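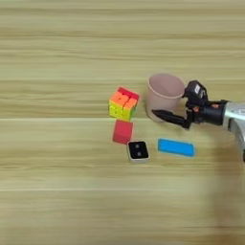 Speaker notes, police and security aviation day, Bornham
Friday, June 19, 2020

Start with the contract. Veloso supplies two tethered balloons and one small drone to the Tukadbridge harbour police. Training is included, spares are not.

Slide 2. Tether length 400 metres. Normal working height is lower, agreed with the airfield each morning. Mention that Yung-ching Tse did the airspace paperwork.

Slide 3. Crew. Two people per shift, 20 officers trained so far. Ginette Robichaud can take questions on the course.

Slide 4. Wind. We bring the balloon down at 50 km/h. Say this slowly, it always gets asked.

Slide 5. Drone. It goes up when the balloon camera has found something and the boat is still on its way. Don't get drawn on range.

Skip slide 6 if short of time.

Last slide: contact details for Surachet Chaimongkol. Then hand over to Tanner Penner.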